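Wunderlich Studios open day: a day behind the walls of Vallex
Wednesday, January 3, 2018

Regular readers will know I've been recapping Vallex since the pilot, so when the open day tickets went on sale I was sitting there with my credit card out like it was a grand final. $30 a head, parking included, and I got the 11 o'clock tour. The train would have been cheaper but it was stinking hot and my car has air con.

First stop is the costume store, and this is where I lost my group for a bit. The Regent's coronation cloak is on a stand right inside the door and it's tiny! She looks enormous on the telly. The lining is patched all over with mismatched scraps where it's been let out and taken in again, and the guide said the hem gets redone after every outdoor shoot. I would have happily stayed there all day with the boots. There is a whole wall of boots, sorted by house and then by how muddy they're supposed to be.

Then across the car park to the Great Hall at Florkuneck. You know the long table from the poisoning episode? It comes apart in four pieces. The stone walls are foam, which everyone has to have a go at poking, and the fireplace is gas with a bloke on a lever. What surprised me was the ceiling, or the lack of one - you look up past the banners and it's all lights and cables. Every time they cut to those rafters they're on a different stage altogether, and I have watched season two three times and never picked it.

The staircase up the tower is real timber, though, and it only goes up one turn. All those scenes of the Captain puffing his way to the top are him doing the same turn over and over in full armour. The guide said the script for the finale mentions 173 steps and he apparently made them count. I've been pretty rude about the Captain in my recaps (see: everything I wrote about the horse business) and I may have to go a bit easier on him.

Lunch was a sausage roll and a flat white from the van, both fine, nothing to write home about. The queue was shocking. If you go, bring a sandwich and a hat, as there's next to no shade between the stages.

After lunch was the bit I'd been hanging out for, the Flidura screening. If you've missed the news, Flidura is the spin-off set across the strait, and they showed us the first scene in the little preview theatre, 66 seats and every one of them taken. We had to put our phones in a bag and I promised not to spoil it, so all I'll say is that there's a boat, there's an argument on the boat, and somebody we all thought had drowned at the end of season three is looking very well indeed. The whole room gasped. A lady behind me said a word I can't print.

I'm still a bit worried about it, mind you. The scene was gorgeous but it was awfully talky, and Vallex always got into strife when it had two people explaining the succession to each other on a balcony. On the other hand the music was terrific, with a low drum thing under the old theme that gave me goosebumps.

Q and A after that, with one of the set builders and someone from the script department. Best question came from a kid of maybe ten who wanted to know where everyone goes to the loo in the castle. Apparently there was a scene about it and it got cut. I reckon that should be on the DVD.

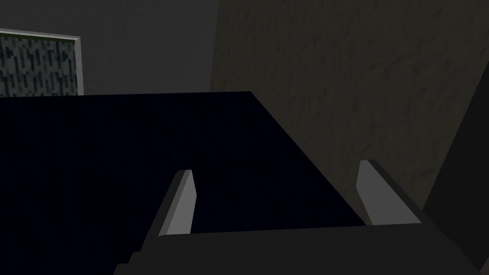
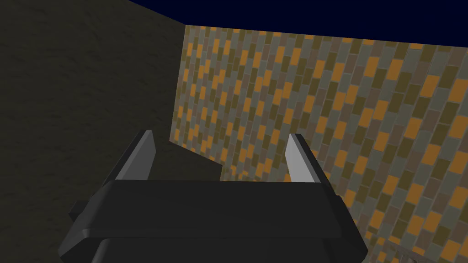
The gripper with the big dark slab (first), and from behind (second).

Gift shop is on the way out and it's dear. I got a Florkuneck tea towel and talked myself out of the goblet, and I've been thinking about the goblet ever since. Recap of the season four opener goes up as soon as I've watched it a second time.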